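Support > Furniture & Fittings > Ticket 3925

Ticket 3925: Sliding door panel rattles, fitting on the edge works loose
Status: Waiting on parts
Reported by: Séverine Maillard
Site: Pons, upstairs hallway

The ribbed panel on the Nekham cabinet has started rattling again. I tightened the edge fitting in April and was told that would be the end of it. It was the end of it for 39 days. Now it buzzes whenever a truck goes by, and we live on a street that trucks seem to enjoy.

What I've tried so far:
– Tightened the fitting. Quiet for an evening.
– Folded cardboard behind the panel. Quiet, and then the door wouldn't close.
– Took the cardboard out. See first paragraph.

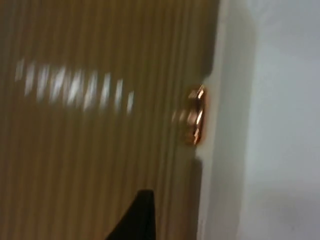 Reading time: 2 min

Tan panel with the vertical ribs, copper-colored fitting on the right-hand edge, about halfway up. The shiny part is the one I keep turning. I don't know what it's called. The manual calls it "hardware (incl.)".

Reply from Anirik Support, 9:40 a.m.
Thanks for getting in touch. Please check that the cabinet is level and that nothing is leaning on the door. Could you also tell us whether the fitting turns by hand?

Reply from Séverine, 10:15 a.m.
Level, according to the level. Nothing is leaning on it. The fitting turns by hand, yes, with one finger, and I would call that the complaint.

Reply from Anirik Support, 2:05 p.m.
The washer behind it has probably worn thin. We're sending a replacement set, part 275. Until it arrives, please don't overtighten, as the edge can split. A strip of felt tape along the inside of the panel should help with the noise.

Reply from Séverine, 6:30 p.m.
Felt tape is on. The buzz is now more of a hum, and I've moved the fruit bowl so it doesn't join in. Please leave the ticket open – I've closed one of these before.

Related tickets
Irine shelf unit: back panel bows in the middle
Nekham cabinet: door sticks in damp weather
Missing washers in replacement set
Removing felt tape residue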